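Notebook > Bench Automation > Cell 2
Wednesday, August 5, 2026 – Anjana Wijesinghe
Filed under: Purchasing, Fixtures, Grippers

Budget draft for the breaker cell is due to Hettiarachchi before the December freeze. Working through what we need versus what was on the old list.

Arm: keep. Reach covers the whole grid, and I see no case for a larger one at this payload.

Gripper fingers: the Tukell quote is 300 per set. Want three sets, one of them with softer pads for the breaker housings. Asked for a drawing of the tip before committing. The flat tips are fine on a thick edge, less sure about small parts lying on cardboard.

Table surface: cardboard and blue tape were meant to be temporary. Replacement is a machined plate with a printed grid, Taltcombe, almost 1000 delivered. Tape lines are good enough for rough placement but the edges are uneven and I don't want to calibrate to them. 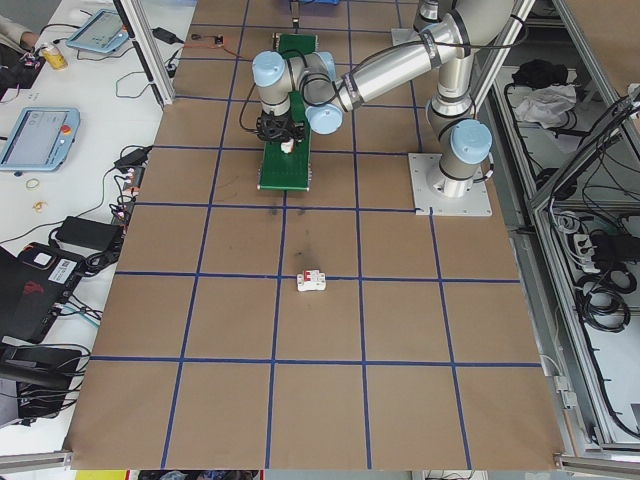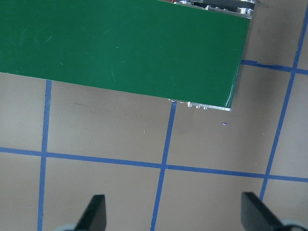
Green board and tape grid, arm side and wrist side.

Fixture for the green board: 200 from Kekbridge, includes locating pins and two clamps. Lead time not confirmed. If it slips I will cut a stop block in the shop and charge material only.

Lighting: the wrist view gets glare along one edge of the board. Try a diffuser first. No line item until that is tested.

Cabling: ask for cable clips and a longer wrist sleeve. Small money, goes under consumables.

Not requesting a second pendant holder this round.

Open:
– tip drawing from Tukell
– plate flatness spec, Taltcombe sheet leaves it blank
– Kekbridge lead time in writing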